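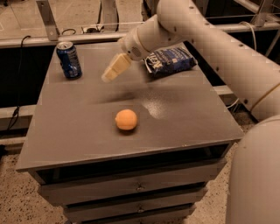
Una lata azul, una bolsa de aperitivos y una pelota naranja sobre un mueble gris.

Cómo conseguir la llave de Skornik

La llave abre la armería inferior de Rurnitz y se puede obtener desde el nivel 21. Antes de empezar hay que haber terminado la misión principal de Omemden.

Viaja a Omemden y habla con el herrero del puerto. Te pedirá 8 fragmentos de sal negra, que sueltan los centinelas de la cantera. Los arqueros no dan ninguno.

Entrega los fragmentos y paga 300 monedas. Recibirás el molde roto.

Lleva el molde al altar de Massawe y actívalo de noche. Aparecerá Skornik. En la segunda fase invoca dos sombras: elimina primero la de la izquierda, que le devuelve vida.

Recoge la llave del suelo antes de salir de la sala. Si mueres con ella en el inventario no se pierde.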